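Workshop notebook, Wednesday, started 4:40 pm

Kettle on, radio off, bench more or less clear. I want to get the ball-wear stuff written up before Bongani Gumede comes by for his bag of match balls, so this will be in the order I remember it and not the order it happened.

First, the good news. All 13 of the Gemside balls made it through the week of rebound drops! I really didn't think they would. Last season's batch went soft at the seams long before this point and I'd already half written the grumpy email in my head. These are still bouncing inside the match range from the 2 meter drop, and the panels haven't lifted anywhere I can find with a fingernail. The printed logos look terrible, but I don't care about logos and neither does a striker.

Running total on the kick plate is now 1,315 strikes on the oldest ball (the one with the blue tape on the valve). I'd like to take that one up a lot further before I cut it open, so please, if you borrow a ball for lunchtime shooting, DON'T take blue tape. You know who you are.

Valves

Three slow leaks so far. I dunked every ball in the sink, and all three bubble from the same spot, right where the valve meets the bladder. A drop of silicone oil on the needle before it goes in would probably have saved them. I've put a fresh bottle next to the pump and I'm going to nag everybody about it until it becomes a habit. Dry needles chew up the rubber, and then we get a ball that feels great at kickoff and like a pillow by the second half.

Also — the small hand pump's gauge reads high. I checked it against the good one and it's off by enough to matter. Bongani has been using it at the Duvus ground all month, so I bet those balls have been soft, which would explain the goalkeeper telling me how easy the long shots were to hold. Poor guy thought he was having the season of his life.
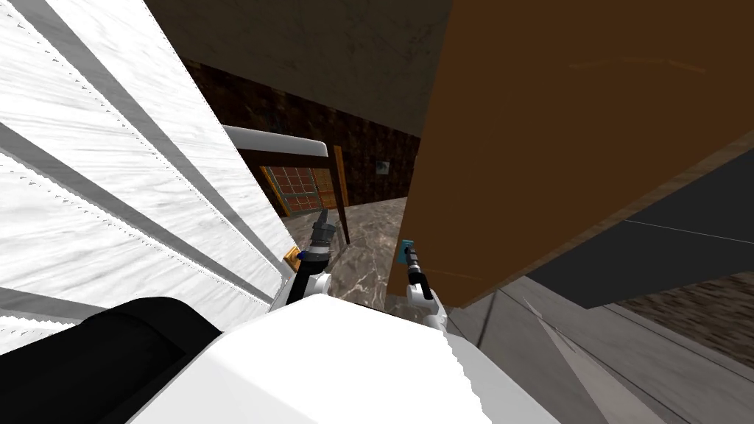
Wet grass versus dry

I took six balls out to the training field after the sprinklers had run, and rolled them down the ramp toward the far touchline. Then the same thing on the dry end by the clubhouse. I expected the wet side to be quicker and it was, for the first few yards, and after that the balls dragged and stopped short. The grass down there hasn't been cut as low, so I can't say how much is water and how much is just long grass. Need to do it again on one strip, dry first, then wet. Should have thought of that before I carried the ramp all the way out there (it is heavy and it bites your shins).

Weights were more useful. The heaviest ball picked up 13 grams after a good soaking, and you can feel that on a header. The Araya ball barely changed. It's a stiffer ball and the younger players complain about it on cold mornings, but for a rainy away game I'd pick it without thinking twice.

Studs

Side job. The under-sixteens brought in a crate of boots with worn studs and I got 186 of them measured before my eyes gave up. The outside heel stud goes first on nearly every boot, left foot worse than right. I'd guess that's all the planting and turning, though a couple of kids also walk home across the parking lot in theirs, and no stud design is going to survive that. I've bagged the worst ones and marked the bags by position. Wingers are a disaster. Center backs could keep theirs another year.

The Onudix replacement studs fit the older boots fine but they cross-thread really easily in the new ones. Start them by hand, a full turn, before you go anywhere near the wrench. I stripped one and had to drill it out, and I'm not proud of the hole.

To do

Redo the ramp test on one strip of grass.
Order valve needles, the longer kind.
Tell Bongani about the gauge, and swap his pump for the spare.
Ask the coach if we can have the away game balls back the same night and not two days later, still muddy.
Find out who has the good calipers.

5:25 pm — Bongani came and went. He took ten balls and the spare pump, and he says Saturday's pitch is already heavy at the north end, so I set his a touch firmer than usual, still within the limits. He's going to check the pressure again at halftime and write it on the back of the team sheet for me. Calipers were in his van.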